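The Borton Prize

The jury gave Bongani Mabaso the Borton for a poem with no verbs in it. I had read it twice on the train to Plakmont and once more in the hotel bath, and I still thought it was a shopping list.

"It breathes," said Tibor Orbán, who had published it and was therefore bound to say so.

"So does a dog."

There had been 164 entries. I doubted that anyone had read them all. The cheque was for 900, the hall was half full, and a man from the council pronounced the poet's name three different ways, each with great confidence. A cellist played something slow. People shut their eyes, as they do when they want to be seen listening.

Then Mabaso got up. He was shorter than his photograph and he hadn't brought the book.

"I don't much like this one any more," he said. "I'll read you another."

Orbán went the colour of putty. The other poem was on page 106, he whispered, and it was the one he had wanted to cut. It was about Mabaso's aunt waiting for a bus in October. It had plenty of verbs. I wrote down "sentimental", looked at the word for a while, and put a question mark after it.

Nobody clapped at first. I suspected they were waiting for the cellist.

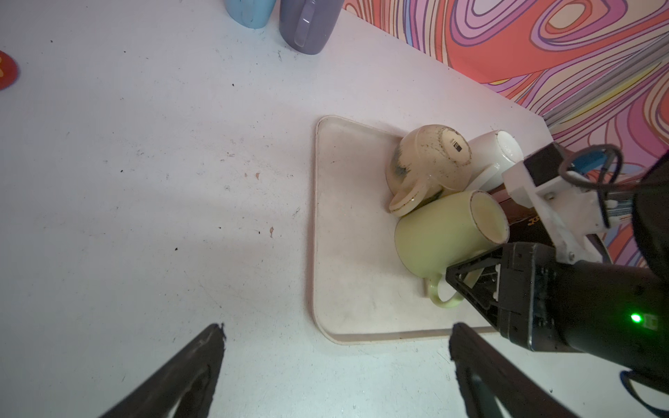 2. Supper at Szűcs

We were put at the table by the kitchen door. Mabaso ordered soup and asked me what I'd written down.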